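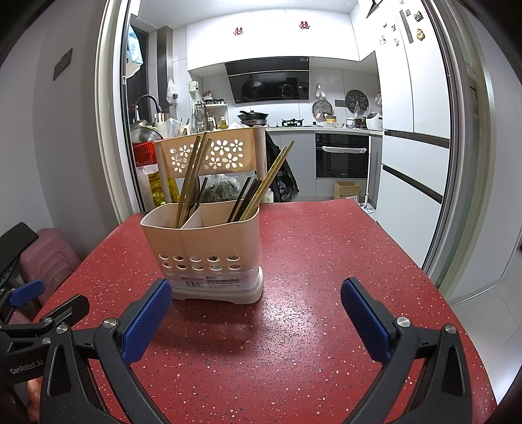
# Las recetas que no llevan medidas: conversación con Moushumi Selvanayagam

*Por Sandamali Hettiarachchi*

Moushumi Selvanayagam guarda 2.251 fichas de cartulina en un mueble que antes fue de una mercería de Stukstead. Cada ficha contiene una receta que alguien le dictó en voz alta. Las escribe a mano, con lápiz, y después las pasa a tinta si la persona está conforme con el resultado.

Empezamos a hablar mientras ella buscaba una ficha de lentejas que no apareció en toda la tarde. "Tiene que estar en la L, pero a veces las archivo por el nombre del pueblo", me explicó. El sistema del mueble es complicado. Los primeros cajones siguen el alfabeto, los siguientes siguen el orden en que conoció a las personas, y los dos últimos están reservados para las recetas que todavía no entiende.

Le pregunté qué significa no entender una receta.

"Significa que la he cocinado y no ha salido lo que me contaron", respondió. "Una mujer de Russtead me dictó un pan dulce con anís. Lo hice tres veces y tres veces me quedó como una piedra. Ella decía: amasas hasta que la masa te conteste. Yo escribí eso en la ficha, con esas palabras, pero a mí la masa no me contestaba nada."

Volvió a Russtead el mes siguiente y pidió permiso para mirar. La mujer amasaba mucho menos tiempo de lo que Moushumi había imaginado, y lo que llamaba respuesta era un pequeño ruido de aire al doblar la masa. La ficha tiene ahora una segunda cartulina, sujeta con un clip, donde este ruido está descrito en cuatro líneas.

## "Un puñado, pero ¿de qué mano?"

Casi todas las personas que dictan recetas a Moushumi son mayores, y casi ninguna usa balanza. Yo conozco bien este problema por mi propia madre, que mide la sal con tres dedos y se ofende cuando le pregunto cuántos gramos son. Moushumi se rió cuando se lo conté.

"Al principio yo llevaba una balanza en el bolso. Cuando la persona cogía un puñado de harina, le pedía que lo dejara caer en el plato de la balanza. Fue un error bastante grande. La gente se ponía nerviosa y cogía un puñado de examen, muy apretado, muy correcto. Con aquellos números las recetas salían mal."

Dejó la balanza en casa después del primer invierno. Desde entonces mide la mano. En la esquina superior de muchas fichas hay un contorno dibujado a lápiz, la palma de quien dicta con los dedos juntos, y debajo una anotación sobre el plato. Me enseñó la de un antiguo conductor de autobús cuya mano casi no cabe en la cartulina -- su arroz con leche, según la ficha, es para seis personas, y según Moushumi alcanza para once.

También anota los recipientes. Una taza sin asa, el vaso de un yogur, la tapa de un termo. Hay una ficha de sopa de cebada en la que toda la cantidad de líquido se mide con una tetera que se rompió hace años, y la familia todavía discute cuánto cabía en ella.

"Los hijos dicen una cosa y los sobrinos dicen otra. Yo he escrito las dos versiones. Que decidan ellos."

Le pregunté si las cucharas son más fiables.

"Las cucharas son lo peor", contestó enseguida. "Todo el mundo dice una cucharada como si solamente hubiera una cuchara en el mundo. Mi abuela servía el curry con una cuchara que era casi plana, y con la misma medía la cúrcuma. Si yo hago sus recetas con una cuchara honda, todo sale amarillo y amargo." 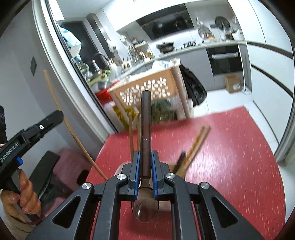
De su abuela conserva pocas recetas escritas, y esto le duele un poco. Cuando empezó el fichero, la abuela ya no cocinaba y confundía los platos entre sí. Moushumi le leía los ingredientes despacio y ella corregía solamente uno o dos. "Me decía: eso no, eso lo hacía tu tía, que no sabía. Y después se quedaba callada. Tengo nueve fichas de ella y en todas hay algún hueco. No los he rellenado."

Quise saber por qué no los rellena, si ella misma recuerda el sabor.

"Porque el recuerdo es mío. Si pongo lo que yo recuerdo, ya es mi receta. Puede ser buena, pero tiene que ir en otro cajón."

Esta separación me pareció al principio exagerada. Después de ver más fichas, la comprendí mejor. En muchas de ellas aparece el nombre de quien dicta, el nombre de quien le enseñó el plato y, a veces, una tercera persona más antigua de la que ya sólo se conoce el apodo. Hay una salsa de nueces que se remonta hasta "la del molino". Moushumi preguntó en varias casas quién era la del molino y obtuvo respuestas diferentes, todas muy seguras.

## Las visitas

El método ha cambiado poco. Moushumi visita a la persona dos veces como mínimo. En la primera visita no escribe. Toma el té, mira las fotografías que le enseñan, escucha las quejas sobre la escalera o sobre el médico. En la segunda saca las cartulinas.

"Si escribo el primer día, me dan la receta de las fiestas, la que todos felicitan. A mí me interesa más lo que comían un martes cualquiera con poco dinero. Para eso hace falta confianza, porque a muchas personas les da vergüenza."

Le pedí un ejemplo y sacó una ficha del tercer cajón sin dudar. Era una cena de pan duro, agua caliente, ajo y un huevo, dictada por un hombre de Listell que tenía 92 años el día de la visita. El hombre insistió en que aquello no era cocinar. Moushumi insistió en que sí. Al final él aceptó dictarla con la condición de que en la ficha dijera "cena" y en ningún caso "plato".

"Y dice cena", añadió ella, y me señaló la palabra.

No todas las visitas son tan amables. Una señora le cerró la puerta al saber que su cuñada ya le había dictado las albóndigas de la familia. Otra le dio, con muchas sonrisas, una receta de mermelada a la que le faltaba el limón. Moushumi lo descubrió al cocinarla y no quiso volver a preguntar. La ficha está en el mueble, con un signo de interrogación muy pequeño al lado del azúcar.

Le pregunté también por el idioma, que es una cuestión que me interesa de manera personal. Yo escribo en español desde hace bastantes años, pero las palabras de la cocina las aprendí las últimas, y todavía tengo que pensar antes de decir *rehogar* o *escaldar*. Moushumi me contó que a ella le sucede una cosa semejante.

"Hay verbos que solamente existen en una casa. Una familia de Stukstead dice *dormir* las cebollas. No es freírlas y no es pocharlas, ellos lo distinguen. Yo escribo dormir y en el reverso explico lo que vi: fuego muy bajo, tapa, un chorrito de agua cuando empiezan a pegarse. La palabra no la cambio."

En el reverso de las fichas hay, en efecto, casi más texto que en la cara principal. Leí varios reversos mientras ella preparaba el té. Uno decía: "Abre el horno cuando huele, no cuando suena". Otro: "No quiso decirme el nombre del queso". Otro contenía solamente la ruta del autobús y la hora del último regreso.

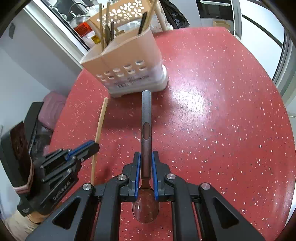
## Lo que vendrá con el mueble

En marzo, una pequeña imprenta de Listell le propuso hacer un libro con una parte del fichero. La tirada sería de unos 500 ejemplares, con las recetas normalizadas en gramos y mililitros. Moushumi lo pensó durante varias semanas y contestó que aceptaba el libro, pero no los gramos.

"El editor es muy paciente. Me dijo que los lectores se van a enfadar. Es posible. Le propuse imprimir las manos a tamaño real, y que cada lector ponga la suya encima y calcule la diferencia."

La negociación continúa. El editor ha aceptado ya las manos y pide a cambio los tiempos de cocción. Ella está dispuesta a ceder en los guisos y no en los dulces, porque en los dulces, según dice, el reloj hace más daño que ayuda. También falta decidir qué hacer con las recetas de las personas que han muerto. Moushumi ha escrito a todas las familias, una carta diferente a cada una, y espera las respuestas antes de elegir.

"Una hija me contestó que sí, pero que quitara la manteca porque el médico se la había prohibido a su padre. Le expliqué que ahora ya no le podía hacer daño. Me llamó por teléfono y hablamos mucho rato. La manteca se queda."

Yo le pregunté si ella cocina cada día con el fichero. Me dijo que no. Entre semana come lo que hay, a menudo arroz con un huevo frito y un encurtido de mango que le envía una prima. Las fichas las cocina los domingos, una sola cada vez, con la cartulina metida en una funda de plástico y apoyada contra el bote de la harina. Las que salen bien reciben un punto verde. Hay cajones enteros sin ningún punto, y ella calcula que no le alcanzará la vida para todos.

"Mi sobrino me ayuda con algunas. Tiene las manos enormes, así que le doy las del conductor."

Antes de marcharme me pidió que le dictara una receta. Le hablé del sambol de coco de mi madre, el de los tres dedos de sal, y reconocí que nunca me ha salido igual. Moushumi no cogió el lápiz. Me sirvió otra taza de té y me preguntó cuándo podía volver.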